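Thursday, late afternoon, workshop

Gatari is back on the bench after the road run and I want to get this written down while I still remember which screw was which. Birthe walked with it, I sat on the log, and Mikkel turned up toward the end with coffee, bless him. Drive and steering behaved the whole way. The front view is another matter, and it's what I've spent the rest of the day on.
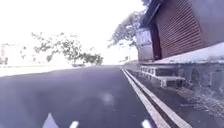 Stone wall on the right both by the brown shutter and at the mailbox, and a sky with nothing left in it either place.

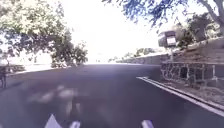
## What bothers me

Two things, and I've been trying hard to keep them apart. One is the sky, which is blown out to white, so the far end of the road simply melts away. The other is softness. At the mailbox I can tell there's a white label on the front but I couldn't read a letter of it, and the leaves on the big tree on the left have gone to mush. By the shutter there's also a pale smudge sitting on the asphalt a little below the middle. I would love to blame that on a dirty window, but at the mailbox the pale blotches lie more to the left and look to me like plain sun coming through leaves. So I'm not calling it dirt yet! Elínborg thinks haze inside the housing, and she may well be right, she usually is about housings.

## Housing and window

Power off at the rear switch, battery lead out, then the four cover screws (the long one goes bottom left, please, it will go in the others and it will hurt the plastic). Window came off easily. There was a thin greasy film on the inside, more than I expected, and a bit of grit in the seal groove at the bottom. I cleaned the window with the lens fluid and two fresh cloths and did the groove with a wooden pick. The seal itself is flattened along one side, so I put in a new one from the Kultitz bag. That leaves one in the bag. Sólveig, could you add some to the next order?

I didn't touch the lens front with anything but the blower.

## Mount

Now this one I'm a little embarrassed about. The lower clamp screw on the Petance bracket turned almost 2 full turns before it bit. I can't swear it was like that out on the road, I may have nudged it getting the cover off, but a bracket that can shiver is a perfectly good way to get soft edges everywhere. Both clamp screws are now snug with blue threadlocker and I drew a paint line across each so we can see from outside if they creep. If the line is broken, write it in this book before tightening, even if you're in a hurry.

While I was in there I checked the cable. The strain relief was fine and the connector clicked home as it should.

## Focus and exposure

Put the chart up on the far wall and ran the focus routine from the bench laptop. Old saved position was 214, the routine now settles at 404, and it came back to the same place when I repeated it. That's a big move and I don't quite trust it, as the lock ring also felt lighter than I remember from the spring. I've saved the new value under a new name and left the old one alone, so we can go back.

Exposure I've changed in one respect only: the metering area now covers more of the upper part of the view. Mikkel wanted to pull the whole thing down by hand, and we had a nice long argument about it over the coffee, but I worry about losing the dark side of the road under the trees. We'll try the metering first. Then his way, if mine looks silly.

## Still to do

- Leave the cover on overnight and look at the window for fogging in the morning, before the heater comes on.
- Thread wear on the lower clamp hole. I only looked with the little flashlight. Birthe has the proper gauge in drawer 26.
- Same road again, same direction, with the Spanos logger running so we have vibration next to the pictures. Stop at the mailbox and take one standing still, then one rolling past.
- If standing still is sharp and rolling isn't, it's the bracket or the shutter time and I'll take the bracket off completely.

Battery is on charge, the two spare cover screws are in the blue lid on my side of the bench.

Inger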